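Progress report on the grant "Clean water for Stasiv hospital and neighboring streets"
Submitted to: Flendell Fund
Prepared by: Kyrylo Antoniuk, project coordinator
Date: 3/27/19

1. General situation

In this report we describe the works which were done since our last letter to you. The main pipe between the Tomora well and the hospital yard is now laid in its full length of 2671 meters. The ground was frozen for longer than we planned, and the digging team lost many working days near the railway crossing. For this reason the connection of the private houses started late and will continue until May.

2. Pipe and pumping station

The contractor, Jorkia, finished the concrete base for the pumping station and installed 2 pumps, one working and one in reserve. Mr. Pylyp Hordiienko, who controls the quality of the works from our side, did not accept the first version of the drain. The slope was too small and water would stand in it. Jorkia made it again at their own cost and the second version was accepted.

There is one open question with the electricity. The power company asks for a separate meter in the station, and the price of this meter was not in our budget. We ask you to allow us to move the money from the line "Road repair", where we spent less than planned. A letter with this request is attached.

3. Houses and school

According to the plan, 354 houses must be connected. Until today 300 of them have signed the agreement. The rest are mostly houses where the owners live abroad or where the papers for the land are not in order. Mr. Yurii Sirko and Mr. Zakhar Sirko visit these families or call them by phone, and they write down every conversation in the common table. Some people are afraid that the monthly payment will grow after the grant is finished. We prepared one page with simple answers and gave it to each street.

The school has the new pipe up to the wall of the building. The inside pipes are old and the school will change them in the summer, from the money of the district.

4. Hospital

For the hospital we connected the laundry, the kitchen and the surgical block. The filters in the surgical block are of a finer type, as the head doctor requested. Mr. Hryhorii Skoryk, the hospital engineer, takes water samples and sends them to the district laboratory. The results which we received until now are within the norm for drinking water. The copies are in Annex B.

The old water tank on the roof is still not removed. For this we need a crane, and we are waiting for an answer about the date.

5. Next steps

Finish the connections on the two upper streets.
Install the electric meter, after your approval.
Remove the old tank.
Train two local people for the daily service of the pumps.

The financial table is in Annex A. If some numbers are not clear, please write to me and I will send the invoices.

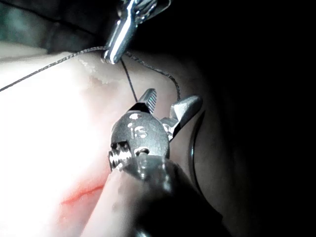
Surgical instrument at work, close view.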